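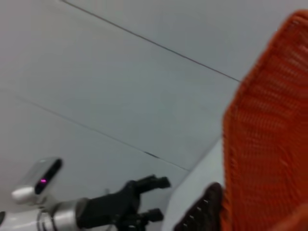
Stosircombe's lost property sale returns to the village hall in January, with 100 unclaimed items going on the tables. Doors open at 2 pm.

Heidrun Haslinger has been sorting bags, shoes and clothing handed in over the past year. Anything with a name in it has gone back to its owner – the rest is priced from 30p.

Last year's sale raised £4,000 for the hall roof. Hafiz Krishnan is taking late donations at the Jemia shop until noon on the day. Cash only, please bring change.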